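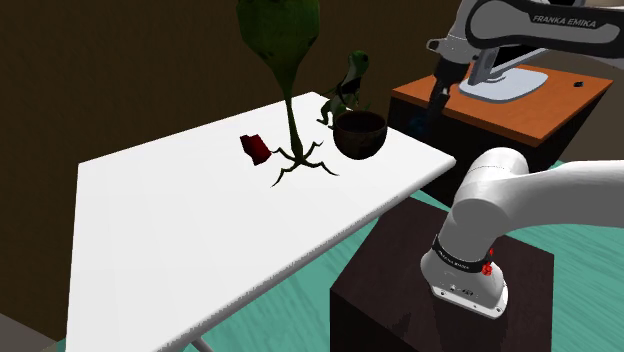

It would never work with a real bowl, Blagoje Petkov said, and he said it loudly enough for the whole club to hear.

Sachiko didn't look up. She rather agreed with him, but she had spent since December on Surkano and wasn't going to say so in front of the first years.

"It's a simulation," she said. "It isn't meant to be a real bowl."

"Then what's the prize for?"

The prize was from Costo, who had also sent 5 posters. The rules wanted the red block put into the brown bowl without upsetting the plant, and the plant had roots like a spider and looked ready to walk off the table by itself. Yae had chosen it. She had chosen the little green figure behind the bowl too, and would hear nothing against either of them.

"How many runs is that?" asked Mr Aoki from the door.

"2,191."

"And it dropped the block in how many?"

"191."

Mr Aoki wrote this down as if it were good news. He wrote everything down that way. Last year he had told the governors that the club was on the edge of something, and they had bought it a kettle.

"Sakamoto's lot are claiming nine in ten," said Blagoje.

"Sakamoto's lot moved their bowl nearer," said Yae.

Sachiko thought that was probably true. She also thought about the submit button, and how easy it would be to drag a bowl six centimetres to the left. She changed the grip speed, which she had changed twice already that afternoon, and started the next run.

"Put the kettle on, Blagoje," she said.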